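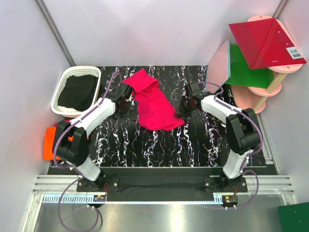

Dye loss from domestic laundering is usually reported as a grey scale rating, in which an observer compares a washed sample with an unwashed one under fixed lighting. The method assumes the cloth is flat. A hot-pink cloth left crumpled on a table, as in Figure 1, would have to be smoothed out before any rating could be made, as folds change the apparent colour. For this reason we pressed every swatch and let it rest overnight before reading it.

1. Aim
To compare the colour loss of dyed cotton jersey washed with two detergents, Orlow (powder) and Oltent (liquid), at 40 degrees.

2. Materials
Red and pink jersey was bought as remnants from Barreto and cut into 164 swatches. Four were spoiled in cutting and were not used. The rest were divided evenly between the two detergents. The edges were overlocked in white polyester thread, which also served as a check for staining. Fibre content was taken from the supplier's label and was not tested.

3. Method
Each load held the same mass of cloth, made up with undyed cotton ballast. Detergent was weighed out at 50 grams per load for both products. This does not match the dose printed on either package and is discussed in section 5. Swatches were dried on a rack away from the window. Colour was read with a Fendico handheld colorimeter at the centre of each swatch and recorded as a difference from the unwashed control. Tap water was used throughout; its hardness was not measured.
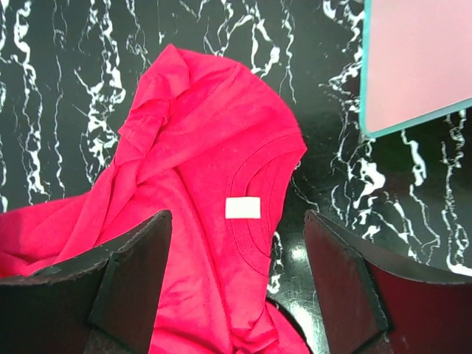

Figure 2. Red-pink cotton T-shirt, crumpled. Folds that catch the light look paler than the recesses.

4. Results
Both detergents produced most of their colour loss in the first two washes. After that the readings levelled off. Pink swatches washed with Orlow lost more colour than those washed with Oltent, but the spread within each group was wide and the ranges overlapped. For the red swatches we found no clear difference. Staining of the white thread was slight and occurred in the first wash only. One load was repeated after the machine stopped partway through its rinse cycle, and the original readings from that load were discarded.
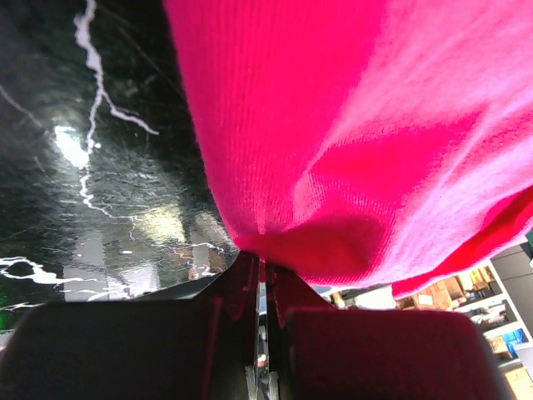 Anderson Cavalcanti wrote in his comments on our draft that equal doses by weight do not make a fair comparison between a powder and a liquid, and that the dilution should have been matched to the label of each product.

5. Discussion
We accept this point. The liquid was probably overdosed relative to normal use, so the results for Oltent should be read with caution. The colorimeter was zeroed at the start of each session but not between loads, and some drift is possible. A further trial should use the labelled doses, a measured water hardness and a single dye lot. The full table of readings is in Appendix B, revised 30/12/2021 to correct two swapped columns.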